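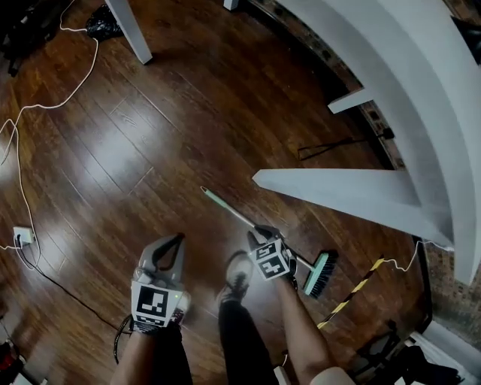

4. Getting the floor ready

Okay, so by now you've got your Kuusk floor finish kit unpacked and you've read the bit about which rooms to start with (if you skipped it, go back, I'll wait). I've put this stuff on every wood floor in my house and on my sister's stairs, and this is the section I'd want you to have open on your phone while you work. The sheet in the box covers it in four lines and I got into trouble with all four.

4.1 Clear and sweep

1. Take out everything you can carry. Rugs, lamps, the plant stand, the dog bed. Big pieces can go to one end, and you'll do the room in two halves.

2. Sweep with the grain, from the far wall toward the door. A plain push or angle broom with soft bristles is fine. Go slow! If you flick the broom up at the end of each stroke you're just throwing dust in the air, and it'll come back down right when you've got wet finish on the boards.

3. Get down low and look across the floor toward a window. Grit shows up against the shine much better from down there. Sweep again wherever you see it.

4. Run a dry microfiber pad over the whole room. Shake it outside and do it once more.

Note: I don't vacuum at this stage anymore. My old vacuum has a hard plastic wheel that picked up a pebble and drew a lovely long line across the dining room. If yours has soft wheels and a bare floor setting, go for it.

4.2 Wash

5. Mix the Kuusk cleaner with lukewarm water using the cap marks. One cap per bucket for a floor you keep up with, two if it's been a while.

6. Wring the mop until it stops dripping, then wring it again. You want the boards damp for a minute or two and no more than that.

7. Change the water when it goes gray. In my kitchen that was three buckets, and I'd have told you that floor was clean.

8. Open a window and leave the room alone for 50 minutes. Kerneck, who make the mop head I use, say to rinse the pad before it dries, so do that now while you're waiting.

CAUTION: Don't use anything with wax, oil soap or vinegar in it before this finish. It won't stick, and you'll get cloudy patches that peel up in little flakes. If you've used an oil soap in the past year, wash twice and do the tape test in 4.3.

4.3 The tape test

9. Pick a spot behind a door. Put a dab of finish on it, no bigger than a coin, and let it dry overnight.

10. In the morning press a piece of masking tape over it and pull it off fast. If the dab stays put, you're good to go. If it comes away on the tape, there's still something on the floor, and you need the Trumton remover from the cleaning aisle and another wash.

I know, I know, it costs you a day. I skipped it in the hallway and ended up on my knees with a scraper for a whole weekend in June.

4.4 Check your numbers before you pour

11. One bottle covers 23 square yards in one coat on a smooth floor. Older boards with wide gaps will drink more, so have a spare bottle around.

12. Leave 20 minutes between stirring and pouring so the bubbles can settle. Stir, please, don't shake! Shaken finish dries with tiny craters in it.

13. Tape off the baseboards and anything built in. I like the Fesness blue tape for this, the wide one.

14. Stand at the far corner and plan your way out. Decide which door you'll leave by, put your phone and your coffee on the other side of it, and shut the cat in a different room.

CAUTION: Keep rags and pads out of the trash can until they're fully dry. Lay them flat outdoors first. Mine go over the fence.

Note: If the room is under 60 degrees, wait for a warmer day. The finish stays tacky forever in the cold and every hair in the house will find it.

When the tape is down and the boards feel dry under your bare hand, go on to section 5, First coat. Wear clean socks from here on.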